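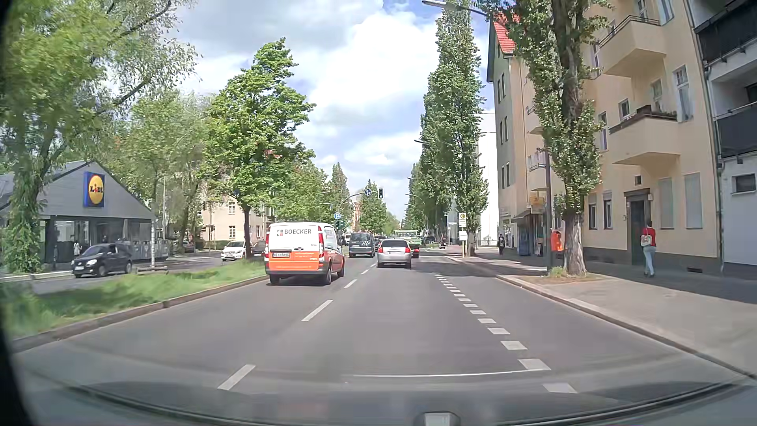
Which route should members' delivery vans take to the Wemell depot while the service road is closed?

Vans should stay on the divided avenue in the left or middle traffic lane, keep out of the bicycle lane at all times, and turn only at the marked intersections.

To: Avenue users list
Subject: Re: Deliveries and the bicycle lane

Dear members,

The office has received several replies to the notice sent in January. The message quoted below raises points that concern most tenants, and it is answered here for the whole list.

> From: Ashton Pryor, Nakora
>
> Our drivers ask whether they may pull over to the right to unload furniture
> on the avenue. The bicycle lane is on that side and they do not wish to block
> it. They also ask whether the median may be crossed on foot with a hand cart.
> We expect nine deliveries before the end of the month and would be grateful
> for a written answer.
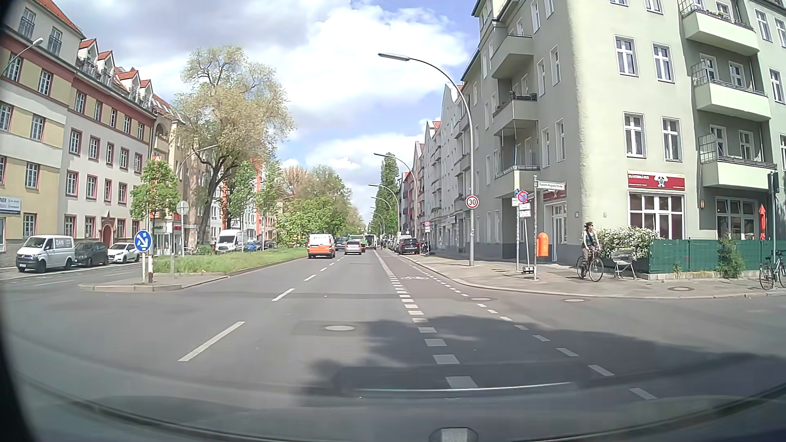

Unloading from the bicycle lane is not permitted for any length of time. This applies to Nakora, to Paewai and to every carrier working on their behalf. The lane is set apart from the driving lane by thick white blocks and carries a white bicycle symbol, and drivers are expected to treat those blocks as a line that is not crossed. Carriers who need to stop should use the loading bay behind the Wemell depot, which is open on Saturday as well.

The median is also not a crossing point for carts. The grass is soft and the curb is high enough to tip a loaded cart. Staff moving goods by hand should go to the nearest signaled crossing, even for a single chair or box.

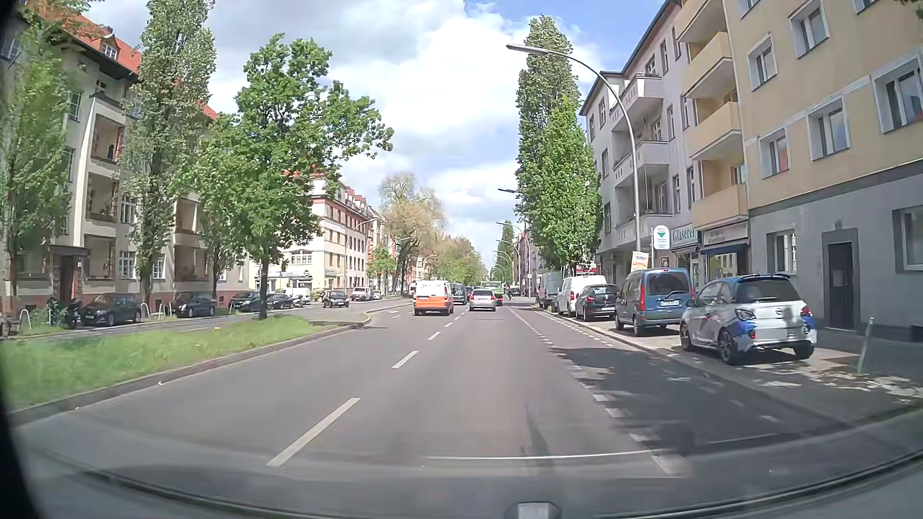 The avenue beside the apartment buildings, with the bicycle lane on the right.

Residents on this stretch have asked that engines be turned off during any wait. The office supports the request and asks dispatchers to pass it on. Large items such as desks and cabinets should be booked with Trakudari at least four working days ahead, so that two vehicles are not sent to the bay at the same hour. Bookings without a contact number will be returned.

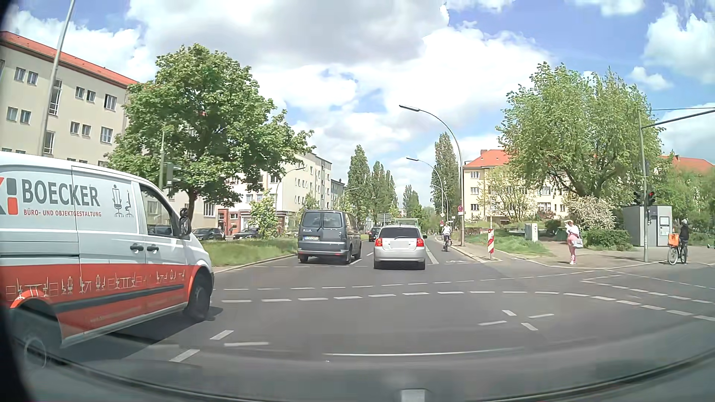

Drivers turning right must also give way to bicycles continuing straight ahead - this was the subject of two complaints last month. Please confirm by reply that your drivers have been informed. The bay permit remains valid under reference 2542.

Respectfully,
Access and Deliveries Office

Contact the list office | Copyright Wemell Access and Deliveries Office | Back to top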